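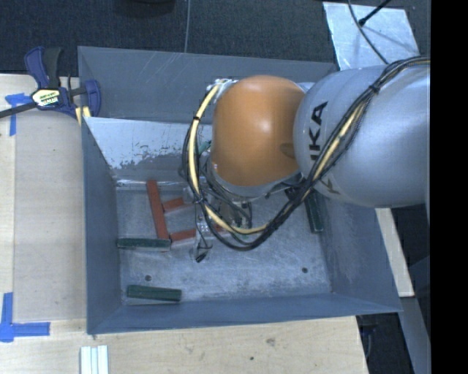
Week 6: Political Appointees and the Permanent Civil Service

Course handout, Public Administration II
Lecturer: Mahnaz Kiani
Seminar leader: Percy Pacheco

Scope of the lecture

This session considers officials who enter government by political appointment, and what follows when they leave before the end of a term. It builds on the material on ministerial responsibility from the previous lecture. Students should have read the chapter on appointment powers in the course reader before attending.

Terms used

A political appointee holds office at the pleasure of the head of government or of a minister. The appointment ends when the person who made it leaves office, unless it is renewed.

A career official is recruited by open competition and remains in post when the government changes. Career officials may be moved between departments but may be dismissed only for cause.

A secondee is a career official placed for a fixed period in a political office. The status of secondees is disputed in the literature, and the course reader gives both views. For the purposes of the written assignment, secondees are to be counted as career officials.

Why governments make political appointments

The usual argument is one of control. A minister who takes over a large department inherits its staff, its habits and its unfinished business. A small number of trusted assistants can follow the minister's priorities through the department and report back on delay. They also carry out work that career officials are barred from doing, such as dealing with party members in the legislature and drafting partisan speeches.

The usual objection is that appointees stand between the minister and professional advice. Where an assistant decides which papers reach the minister's desk, the department may lose the means of giving a warning. Themis Panagiotou calls this "the narrow door" and treats it as a problem of office design. Danai Balaskas disagrees and places the cause in recruitment: assistants are chosen for loyalty in a campaign and then given duties for which the campaign did not prepare them.

Case: the province of Masri

The Masri case is set for the seminar. The provincial government employs some 3000 career officials and 2 grades of political appointee, senior advisers and assistants. Under the provincial code, an appointee who resigns must give notice in writing to the premier and may not, for six months, accept a post with any body that the former department funds.

The code allows the premier to waive this period. In the case file, an assistant in the culture department resigned in June to join the Drirar Museum Authority, a body funded by that department. A waiver was granted on the day of the resignation. The reasons were not published until the opposition member for Skondon, Dulce Solís, asked for them in the chamber.

Three points deserve attention when reading the file:

The waiver power has no test attached to it. The code says only that the premier "may shorten the period."

The Authority had lost several senior managers in the preceding year and had an evident need for experienced staff. The premier relied on this in her reply.

The reply did not say whether the post had been advertised — a question the member repeated twice in later sittings.

Effects of early departure

Vacancies among appointees are seldom filled quickly. A replacement must be found who is acceptable to the minister and to the premier's office, and who is willing to serve for what remains of the term. In the interval the work passes to career officials, some of whom may be asked to perform tasks close to the limit of what their code allows. The seminar will discuss where that limit should be drawn.

Assignment

Write a note of no more than 300 words, addressed to the head of the civil service in Masri, recommending whether the waiver power should be kept, amended or removed. State which clause of the code you would change and give the new wording. Notes must be submitted through the Iltix portal by noon on 26th February. Late work is subject to the penalties in the department handbook.

Seminar questions

Should a head of government be required to publish reasons for a waiver at the time it is granted?

Does it matter that the receiving body is publicly funded — would the case differ if the assistant had joined a private firm?

On whose account of the advice problem, Panagiotou's or Balaskas's, is the Masri file easier to explain?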